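House Rules for Two-Armed Helpers: The Gallery

Posted 6/23/21 by Angharad Samuel

The Pladdale code of practice for robots in the home runs to 776 clauses. I have read it so you don't have to, and I came away with more doubts than I went in with. 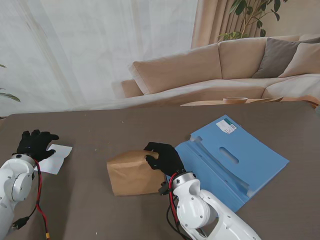 Clause 50 is the one everybody quotes. It says that cables on a moving arm must be "managed," and then never says what managed means. Does it mean tied down? Sleeved? Kept off the table? I asked Jullton, who helped draft it, and got back a polite note telling me the word was chosen to leave room for good judgment. Fine, but look at the left arm, where the red and black bundle loops down from the wrist and a small black plug hangs beside the white casing. One inspector would pass that and another would write it up, and both could point to Clause 50. A rule like that is a suggestion with a number on it.

The clause on handling household goods isn't much better. It asks for a "suitable grip" on soft packaging. The right hand has the top corner of a folded paper bag between thumb and fingers, and I'd call that suitable for lifting a bag of rolls. For a bag of flour I'd want to see some testing first. The code doesn't ask what is inside.

Then there is the clear work area. Gu, whose checklist is the shorter of the two going around, wants anything not part of the task taken off the table before the arms are powered. Pladdale only says "where practical." I side with Gu. A sheet of paper under one hand and an open blue folder up against the other may well both belong to the job, but someone should have to write that down.

Hariter charges 289 dollars for a home audit and 3000 for the full certificate. Before paying for either, I would ask which reading of Clause 50 the auditor uses — and get the answer in writing. Mine is still waiting on a reply from their office.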